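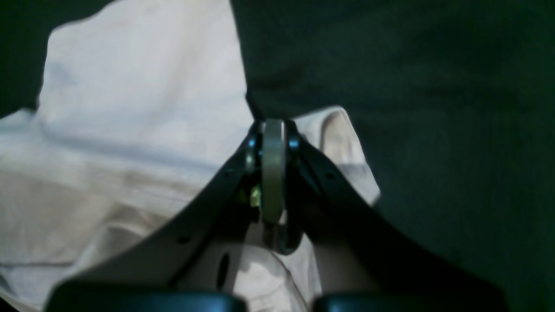 Última actualización: septiembre

Doblar la ropa blanca, y si ya lo puede hacer una máquina por nosotras

Me escribís mucho preguntando por los robots que doblan ropa. Me escribe sobre todo Joanne Yeoman, lectora fiel de esta página desde que hablábamos de manchas de vino y poco más, que quiere saber si le merece la pena esperar un par de años antes de enseñar a sus hijos a doblar una sábana bajera. Joanne, guapa, enséñales ya. Y ahora te cuento por qué, con calma, que el tema tiene miga y a mí me encanta (en mi casa ya no me dejan sacarlo en la mesa).

Un paño blanco arrugado encima de una tela verde oscuro y una pinza que baja a cogerlo: visto así parece poca cosa. Pues en ese gesto tan tonto se atasca casi todo. Un vaso tiene siempre la misma forma, lo mires por donde lo mires. Un paño tirado de cualquier manera no la tiene, y la máquina ha de averiguar qué es borde, qué es pliegue y qué es simplemente un bulto de tela que se ha quedado levantado. Nosotras metemos la mano sin pensar, palpamos, tiramos de una esquina y listo. Dos dedos rígidos tienen que acertar a la primera, o soltar y volver a empezar.

Mi amigo Định Doãn trabaja en el taller de Zimar, donde prueban estas cosas con trapos y servilletas, y me lo explicó de una manera que no se me olvida: «Coger es fácil, lo difícil es coger una sola capa». Y claro, si te paras a pensarlo, a nosotras también nos pasa con las fundas nórdicas, que agarras dos capas creyendo que es una y acabas con el relleno hecho una bola en una punta.

Qué hacen bien de momento

Las piezas pequeñas y rectangulares, bastante bien. Servilletas, paños de cocina, toallas de lavabo. Si se las das más o menos extendidas y sobre un fondo que contraste, la cosa mejora muchísimo. El truco del contraste, por cierto, os lo recomiendo también para casa: yo doblo lo blanco encima de una manta oscura y lo oscuro encima de la colcha clara, y las esquinas se encuentran solas. A mi edad, y con la bombilla del pasillo que tengo, se agradece.

Qué hacen regular

Las camisetas. Una camiseta del derecho, planchadita y sin botones, sale. Del revés y con una manga metida hacia dentro (o sea, como salen todas las de mi casa) ya es otra historia. La gente de Fasarar me enseñó una tarde su dobladora de mesa y tardó 3 minutos en una camiseta de niño. Quedó preciosa, eso sí. Yo en ese rato había doblado el resto del cesto y me había tomado el café.

Qué no hacen todavía

Sábanas bajeras, calcetines desparejados, cualquier cosa con lazos. Y lo que a mí más me importa, que es decidir: este paño tiene un roto, este pasa a ser trapo, esta servilleta huele a humedad y vuelve a la lavadora. De eso no he visto ninguna máquina que se ocupe, y mira que he preguntado.

Lo del precio

El aparato que me enseñaron costaba 3.000 euros y ocupaba lo que mi mesa de la plancha. Por ese dinero, de momento, prefiero una secadora buena y una balda más en el armario. Berwyn Maddocks, que lleva la lavandería Lund y dobla ropa ajena desde antes de que yo tuviera canas, hace otras cuentas: a él le salen 50 paños iguales de una tacada, de los restaurantes, y ahí una máquina lenta pero constante le empieza a interesar. Todos del mismo tamaño, todos de la misma tela, toda la noche por delante. En una casa no tenemos eso nunca, tenemos uno de cada.

Mientras tanto, a mano

Os dejo mi manera de doblar los paños, que me la enseñó mi suegra y con los años la he ido cambiando un poquito.

Sacudid el paño por dos esquinas del lado corto, con ganas, antes de apoyarlo. Una sacudida buena os ahorra media plancha.

Apoyadlo sobre una tela que no resbale. Una manta vieja o un mantel grueso van de maravilla. Sobre la encimera lisa el algodón se escapa y las esquinas se van cada una por su lado.

Alisad desde el centro hacia fuera con la palma abierta. Si queda un bulto, levantad la tela por el borde más cercano y dejadla caer otra vez. Empujando solo conseguís que el bulto viaje.

Doblad en tres a lo largo y luego por la mitad. Los míos caben así de pie en el cajón, y veo todos los dibujos sin revolver.

Si están muy arrugados, los rocío con agua y los dejo 5 minutos enrollados. Luego los estiro y los doblo sin plancha. Brynhildur Kragh, que me escribe desde muy lejos y tiene una paciencia infinita con mi inglés, dice que ella los enrolla con una toalla seca y quedan todavía mejor. Lo he probado con los de lino y le doy la razón; con los de rizo no noté diferencia.

Y un consejo más, por si alguna ya tiene en casa uno de estos cacharros (sé de una lectora que compró el Clukach y está contenta con él): dadle las piezas de una en una, nunca el montón. Quitadle antes las que lleven cinta para colgar, que es fácil que se enganche en cualquier saliente. Y no metáis los dedos para ayudarle cuando duda, que ya sé que dan ganas. Se para, se coloca bien la tela y se vuelve a poner en marcha.

Si habéis probado alguna máquina de doblar, buena o mala, contádmelo con pelos y señales, por favor. Me interesa sobre todo lo de las toallas grandes, que me han llegado opiniones de todos los colores y no he podido verlo con mis propios ojos. La próxima vez toca el vinagre en el aclarado, que lo tengo a medio escribir desde hace semanas y Joanne ya me está metiendo prisa.

Usamos cookies propias y de terceros para mejorar tu visita. Si sigues navegando, entendemos que las aceptas. Aceptar | Más información

Contacto | Aviso legal | © Todos los derechos reservados | Volver arriba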